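3.2 Demo collection (student teams)

Course project, Felmont robotics lab, second half of the term. Each team of 6 had to record its own demos before any training. Task set was Gokoten, our list of two-handed pick and place jobs with soft objects. Bags, cushions, blankets. Two hand-held grippers per operator, a marker cube on each. 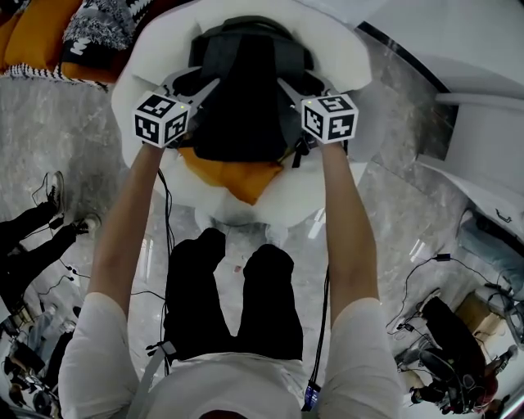

Both hands have to close at the same time or the load tips, and most teams needed a full session to get this right. Target was 480 demos per team. Total after filtering 1,868, short of plan. Main losses: markers out of view, late start of recording, one gripper let go early. Filtering done by the students with the Bromotus script, thresholds as in Hjaltadóttir, not tuned any futher.

Operators also checked marker visiblity from the gripper side before each batch, see Fig. 7.

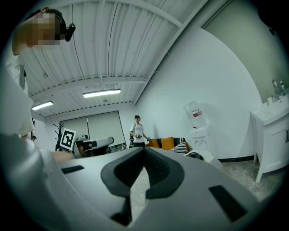
Figure 7. View from a hand-held gripper. Marker board and second gripper at left, finger pads in foreground.

Teams that skipped the check lost more demos, numbers in the next section.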